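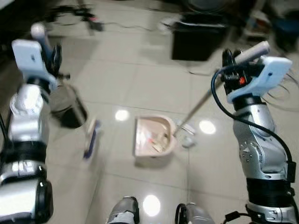
Orla Sheehan doubts that the slipping grip is a grip problem at all, and wrote as much in the margin of the last edition: "Every report blames the fingers. Has anyone looked at the cable?" Her remark stays in. We have no better answer yet.

6.3 Tool slips or turns during sweeping

The Vistus status panel may show GRIP OK while a broom or dustpan handle is turning in the fingers. Do not trust it. The panel reports finger position and knows nothing about the handle.

1. Press the stop button. Wait 60 seconds before you reach between the arms.

2. Hold the handle with one hand, then choose Release. A long handle falls fast.

3. Wipe the finger pads and the handle with a dry cloth.

4. Check the gripper cable through the full bend of the elbow. It must not pull tight or rub on the joint.

5. Grip the handle again and set the force to 80. Higher settings are allowed by the software – we have not seen them help.

6. Run 2 slow strokes with no trash on the floor. If the handle turns, stop and go to 6.4.

CAUTION: Auto-Recover moves both arms with no warning tone. Keep it off during this check.

Note: The August update was said to cure slipping. Nadhirah Nair logged the same fault after installing it, so do step 4 whatever version you have.

Note: Pad life is listed as 1000 hours. Treat that as a hope and look at the pads yourself.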